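Workshop > Small Repairs > Labels and Panels

How to mark up a control panel so that other people can use it

Most control panels get labelled by the person who built them, on the evening they finished building them, when they are tired and know exactly what everything does. I have done it myself. My first one had a switch marked MAIN and another marked OTHER MAIN, and I remember being pleased with it.

What follows will do for a model railway, a home-brew setup, a shed fuse board cover or anything else with knobs on.

Start with paper. Draw the panel full size, cut out the holes for the knobs and lay it over the real thing. Write your labels on it in pencil and leave it there for a week. You will change at least half of them. I changed 11 on the Dokcombe layout, two of them back to what they had been in the first place.

Next, decide what you are naming. A label can say what the control is (PUMP) or what it does (FILL TANK). Pick one and stick with it. My friend Moataz Badawi is firmly in the second camp and will argue it with strangers. I think he's right, but it does make for long labels, and long labels make for small letters.
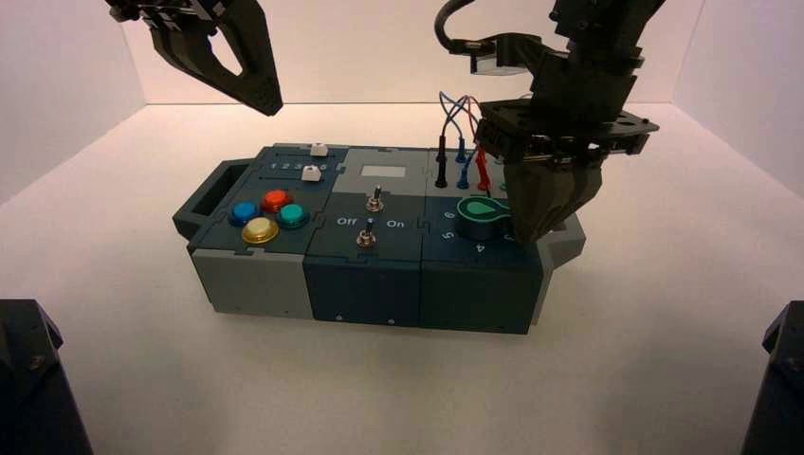 Letter height is where most people go wrong. If you have to bend down to read it, you will stop reading it, and then you will press whatever feels familiar. Print your labels in three sizes, tape them up, stand where you normally stand and choose the smallest one you can read without screwing up your eyes. Then go one size larger. You are not getting any younger, and neither is the bulb in the shed.

Numbers are fine for anything that goes up and down. Mark both ends of the scale and enough points between them to be useful. Nine is plenty on a dial the width of a jam jar lid. Put the numbers outside the sweep of the knob, where your fingers won't hide them.

For the lettering itself you have three choices:

Rub-down letters look lovely and take all afternoon. Rub from the middle of each letter outwards, and buy two sheets, as you will run out of E.

Tape from a label maker is quick and looks it. Wipe the panel with white spirit first and let it dry.

Paint pen is for people with steady hands. Practise on scrap. Kyung-tae Byun did the whole of the Plisstead board freehand and it is beautiful, apart from RESEVOIR.

Seal everything with two thin coats of matt varnish, a day apart. One thick coat will run, and it will run across the label you use most.

Last of all, fetch somebody who has never seen the panel and ask them to turn something on. Keep your hands in your pockets and your mouth shut. Wherever they hesitate, change the label.

Filed under: Lettering, Knobs and switches, Shed jobs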